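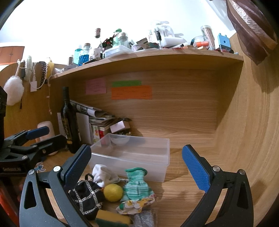
"Tidy the desk," I told Muvska, and went to put the kettle on.

Fatos Begović had bet me 30 quid that no machine could sort my soft things from my hard things before March. She'd seen the Perneo drop 306 socks down a stairwell at Milošević's shop, so she was feeling flush. I had faith! Or I had a cold and didn't fancy doing it myself – much the same.
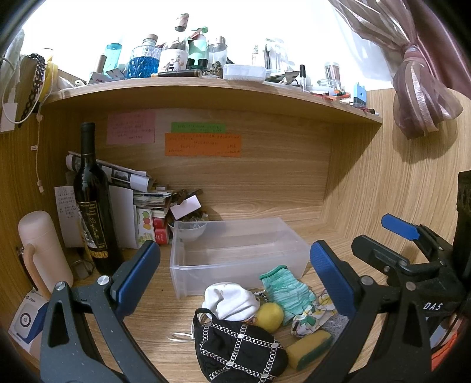 Two cups of tea later I rang her.

"Well?" she said.

"It's thinking about the sponge."

"Still?"

"It's a tricky sponge – yellow one side, green the other. It might count as two."

She laughed so long I put the phone down on the sofa and went to look for my purse.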